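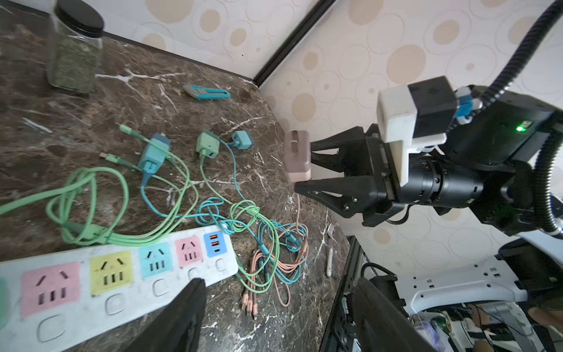

Right, so several of you asked what happened with the electricity bill and I keep answering in bits under other people's posts, so I'm putting it all in one thread. Make a tea, it goes on a while.

For anyone new: we rent the main floor and basement of an old brick house on Keogh Street. Electric stove, electric dryer, electric hot water tank, no AC apart from one window unit in the bedroom that we use when it gets properly disgusting. Two adults, one kid, one cat who contributes nothing.

Last summer's bill for the same stretch was 1,180 kilowatt hours. I know this because I'm the kind of person who keeps the bills in a folder (yes, on paper, yes, with dividers).

This summer's came in the middle of August and it said 2,341.

I read it standing in the hallway with my shoes still on and thought, well, that's a typo.

It was not a typo! I phoned. The woman was lovely and read me the meter number and I went down and checked it against the meter with the phone tucked under my chin, and it was our meter and the reading was a real one. So that was my first theory gone inside ten minutes.

Second theory was that everybody's home this year, so of course it's up. Which is fair. Two laptops going all day, lunch on the stove instead of at work, a kid who opens the fridge to think. I half believed it for a couple of days. But double? From toast?

My brother's theory was the bedroom AC and he held on to it like grim death. My mother's theory was the neighbours. It's always the neighbours with my mother. She wanted me to go round the outside of the house looking for an extension cord.

(I did go round the outside of the house. There was no extension cord. There was a very nice frog.)

So I bought a Vimeck, one of those little meters you plug into the wall and then plug the thing into it, and it tells you how much it's drawing. Not fancy. The screen is tiny and the manual has been translated by someone in a hurry, but it adds up over time, and adding up is what you want. A number on its own for one second tells you next to nothing about a fridge.

If you're going to do this, leave the fridge on it for a full day and night at least. I gave ours one lunch hour and got all excited because it barely used anything, and then the compressor kicked in the minute I'd moved on to the toaster.

I wrote everything down in a scribbler first and then in an app called Jitodeo, which is meant for tracking houseplants, but you can rename the fields. So according to my phone I have a freezer that was last watered in August.

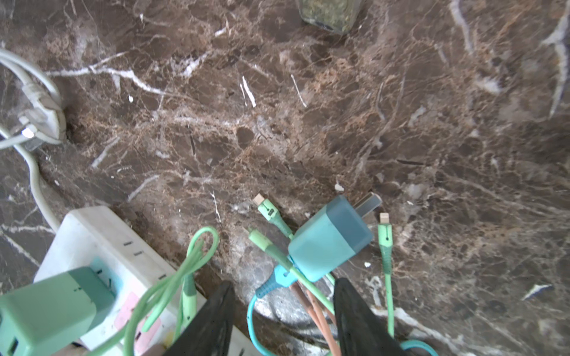
The big stuff you can't put on a plug-in meter, obviously. Stove, dryer, hot water tank, all on their own heavy circuits. For those I took the rating off the label and wrote down how long they ran. For the stove that's a bit of a guess because the elements cycle. For the dryer it's easy, you just write down the loads, and then feel bad about the loads.

Surprises, in no order. The old freezer in the basement, which I was sure was the villain, is completely fine. It's older than my kid by a wide margin and it just sits there humming and using hardly anything. I apologized to it.

The kettle is nothing. I know it feels like something because the number on the meter leaps up when you switch it on, but it's over so fast. Please stop telling each other to fill the kettle less, or do it, it's fine, but it isn't going to save your bill.

Phone chargers are nothing squared. I left one on the Vimeck with no phone in it and the display never budged off zero. My dad has been going round the house unplugging chargers at bedtime my entire life and I haven't had the heart to tell him.

The dehumidifier is a pig. I'd put it on my shortlist and it earned its place. It had been running since the spring with the bucket out and the hose in the floor drain, so there was never a full bucket to stop it and I'd forgotten it existed. But even then, we had it last summer too. Same machine, same corner, same hose.

And the cable box! Sits there all day and all night doing, as far as I can tell, exactly the same work whether the TV is on or off. Warm as a loaf. We don't even watch cable, it came bundled with the internet. It went back in its box that evening. 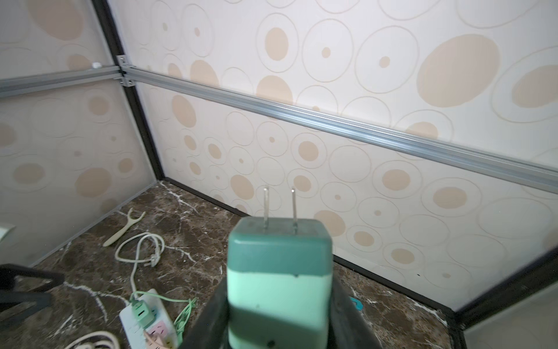 The green adapter, prongs up.

By the end I had 52 things on the list, including a nightlight and an electric pencil sharpener (kid insisted, kid was very disappointed in the result). I scaled everything to the length of the bill and sat down with a calculator after supper like it was tax season.

Total: 1,194.

So you see the problem. By my own list we were using a hair more than last summer, which is what you'd expect with everyone home and the stove on at noon. And the bill said 2,341. Nearly half of it was going somewhere I hadn't written down.

I did the sum again. I did it a third time with my partner reading the numbers out loud and me typing, like we were launching something. Same answer.

At this point I'd like to say I was methodical, but I sulked for two days and made a pie.

Then I did what I should've done on day one, and if you're skimming this thread then please stop skimming for this bit. Go to the meter and look at how fast it's going. Then turn off one breaker. Go and look again. Turn it back on, do the next one. You need a helper or strong legs. Ours is at the side of the house and the panel is in the basement, so my kid stood at the meter and shouted "SLOW" or "SAME" through the window.

Turn your computer off first. I didn't. I lost a spreadsheet.

Bedroom circuit: same. Kitchen plugs: a bit slower, that's the fridge. Stove: same, it was off. Dryer: same, it was off. Basement lights and freezer: a bit slower. Hot water tank: "MOM IT STOPPED."

Well okay, it might just have been heating. Tanks do that. So we turned it back on and waited an hour, with strict orders that no one was to wash so much as a spoon, and tried again. Still going. Waited till after bedtime. Still going. A tank that nobody has drawn from all evening should be sitting there minding its own business, and ours was heating water nonstop for someone.

In my list I had the tank down as running a few hours a day. I'd just taken that from what a website said was normal. There's my missing half of the bill, sitting under a line I'd never measured.

So where was the hot water going? No drips at any tap. No puddle. Basement floor bone dry (thank you, pig dehumidifier). I put my ear to things. I put a glass to the wall and my ear to the glass like somebody in a spy film and heard the cat.

It was my kid, in bare feet, who said the floor by the laundry sink was warm. I'd been walking over it in slippers all summer. Bare feet and a lovely warm patch of concrete, the size of a bath mat. The cat had been sleeping on it since July and I'd thought she just liked the laundry.

Hot water pipe runs under the slab to the laundry sink and it had a pinhole in it. All that water was going straight down into the gravel under the house, nice and hot, day and night. Water's included in our rent so we never see that bill, and the landlord's comes to him so late he hadn't twigged either.

Landlord was decent about it, I'll say that. He got a firm called Clokance in and they didn't even dig it up, they shut off the old line and ran a new one along the basement ceiling, in by breakfast and gone by mid-afternoon. He's taking the difference off the rent. I got that in writing, and I'd suggest you do too, however well you get along.

We went out to the meter after they left, the two of us, and stood there like people watching a fish tank. So slow! Beautiful. 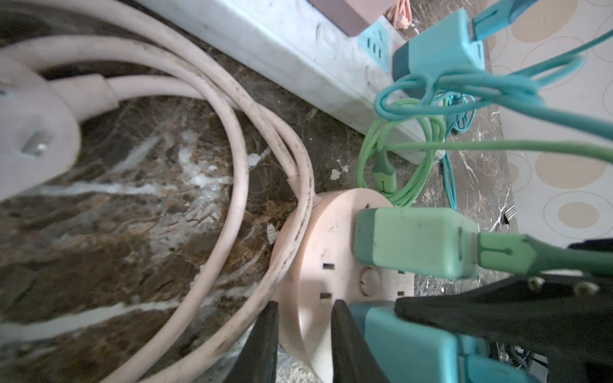 Bríd Kavanagh replied asking whether you could skip the plug-in meter altogether and go straight to the breakers, and said she'd spent a month blaming her teenager's gaming computer for a bill that came down to a baseboard heater left on behind a sofa.

Bríd, yes, go straight to the breakers! That's what I'd do if I had it all to do over. The plug-in one is good for settling arguments afterwards. Also I hope you said sorry to the teenager.

Other things people have asked me. No, the power company didn't give anything back, and I didn't push it, they'd supplied the power and it had gone through our meter fair and square. It just went into the ground.

Yes, you can do the breaker thing with a digital meter. Ours is digital. There's a little blinking block on the display and it blinks faster the more you're using. On the older ones it's a spinning disc, much nicer to look at.

If you've got someone in the house on medical equipment, don't go flipping anything, do it on paper or get an electrician. And if your panel looks burnt or smells odd or the cover's hanging off, leave it alone altogether.

If your landlord pays the water and you pay the power, or the other way round, compare the two. We'd each been holding half of it for months. His water bill turned up after the repair and he sent me a photo of it with no message at all.

The cat has moved to the top of the freezer and is taking it badly. I've put a towel up there for her.

Next bill's due in a few weeks and I'll post the number, whatever it is. My brother still says it was the AC.

September 5, 2020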